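Mitcombe Rovers Reserves

By Chia-jung Chou, August

Mitcombe Rovers Reserves are the second side of Mitcombe Rovers, and they play on the lower pitch at Hiltgate, the one with the slope. I've written most of the football entries on these pages and I've put this one off for ages, mainly as I played for the Reserves myself (left back, slow, keen) and didn't trust myself to be fair. Anyway, here goes!

Origins

The Reserves began as a way of giving the first team's spare players a match. In the early days there were often more people wanting a game than shirts to put on them, and Ka-ming Chang, who was running the first team, got fed up with leaving the same lads out every week. He entered a second side in the bottom division of the local league and told them to sort themselves out. They lost their first match 8–0 at Hetville. I've seen it written elsewhere that it was 8–1, but I've spoken to two people who were on the pitch and neither remembers us getting out of our own half.

Things picked up once Sum-yee Yeh took over the coaching. She had them training properly, with set pieces and everything, and by her second season they were a mid-table side who could give anybody a hard afternoon at home. Away from home they were still dreadful. 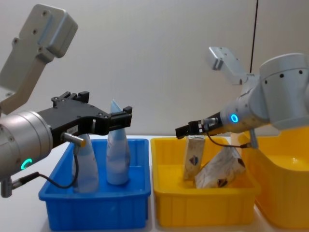 The ground

Hiltgate has two pitches. The first team have the top one, with the rail and the little covered stand, and the Reserves have the bottom one, which drops away towards the far corner flag. If you win the toss you kick uphill first – every Reserves captain has done it that way and I've never met one who'd consider anything else. The goalmouth at the low end gets very heavy after Christmas, and a good few late goals have come from a back pass simply stopping in the mud.

There's no stand on the bottom pitch. People watch from the bank, which gives you a far better view than the covered seats up top, in my opinion. The biggest crowd on record there is 236, for the cup tie with Hetville. Most matches get nothing like that, obviously.

The Hetville cup run

This is the bit everyone asks me about. The Reserves weren't expected to last beyond the first round of the District Cup, and they'd have gone out there and then if Hiu-tung Chiang hadn't scored straight from a corner (she says she meant it... no, sorry, that's the women's side story, a different corner altogether, and I'll put it on their page where it belongs). The Reserves got through theirs on penalties, after a 2–2 draw that I remember mostly for the wind.

They then won twice away, which hadn't happened in living memory, and drew Hetville at Hiltgate in the semi-final. Hetville were two divisions higher and had a centre forward who had scored 20 league goals by then. We marked him with two players, sometimes three, and he hardly had a kick until the last few minutes, when he had one kick and scored. It finished 1–0. I still think there was a foul on our keeper in the build-up, but I've promised not to go on about it here.

Kit and badge

The Reserves wear the first team's old shirts, handed down whenever the top side gets a new set. That's why team photos from different years can be so hard to date, with both sides turning up in the same green and white hoops a couple of seasons apart. The one exception was a plain yellow kit paid for by Seo, the bakery on the high street, which lasted a single season and faded to something like custard. I loved it. Hardly anyone else did.
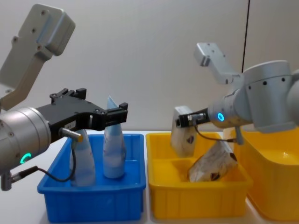 Two robot arms at work over a row of plastic bins.

Notable players

Ka-ming Chang himself turned out for the Reserves after he'd packed in the first team, usually in midfield and usually talking. He holds the appearance record with over 100 matches, and I doubt it'll be beaten now that the better youngsters get moved up so quickly.

Several players have gone the other way and made a name in the first team. The usual route is a season and a half on the bottom pitch, then a place on the bench up the hill, then a start when somebody goes on holiday. A few have come back down again quite happily, me included – my first-team career was one half against Hetville and I was at fault for both goals.

Recent seasons

The side is now coached by Hsiu-ying Yuen, who has them playing out from the back. It took some getting used to on that slope! They were relegated in her first season and came straight back up in the next, winning the last match with a header from a throw-in. Kick-off times have moved to 2.30 so that people can catch the second half of the first-team game as well, and the teas are still served from the top pavilion only, so bring a flask if you're down on the bank.

Corrections and old programmes welcome, please use the contact form | © Mitcombe Local Football Pages | Back to top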